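Coastal guns at Sturville: what range did they really have?
Naval and Coastal History board

1. toon_bosman
I am reading about the battery at Sturville and I find two different numbers. One book gives the effective range as 3000 meters, the other says 2000. Both authors visited the site. Which one should I believe?
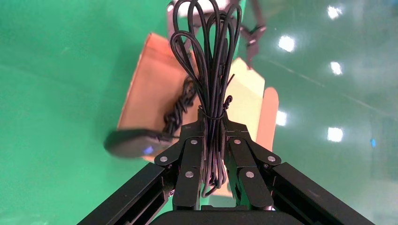 2. Clementina Sequeira
It depends on what they mean by effective. Against a small torpedo boat at night, with one searchlight, I would accept 2000. In daylight the crews trained for more. My copy of Florer has a table on page 70, but he doesn't say where he got it.

3. siebe_d
I don't agree with Clementina. The searchlight was installed later, so it cannot explain the lower number. I think the second author mixed up yards and meters and then rounded down. Nguyen made the same mistake in his chapter on the minefield.

4. toon_bosman
Siebe, 3000 yards is nearly 2750 meters. That is a lot of rounding.

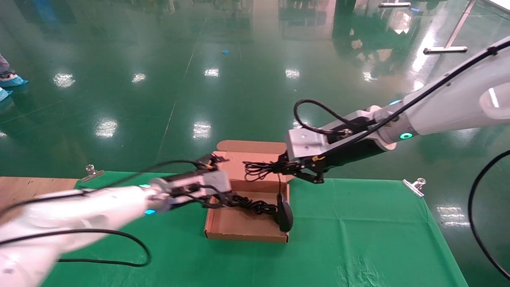 Sturville, 16th February

5. Lotte Jacobs
I write this from the town, where I went to the small archive last week. The practice log for January is there, and the targets were towed at both distances. The officer notes poor results at the longer one. So maybe both books are correct, and they only use the word differently.

6. siebe_d
Thank you Lotte, but a practice log is for practice. I would still like to see the original order for the guns. Does the log name the officer?

7. Lotte Jacobs
Only initials, and the ink is bad. I will ask for a copy of the page.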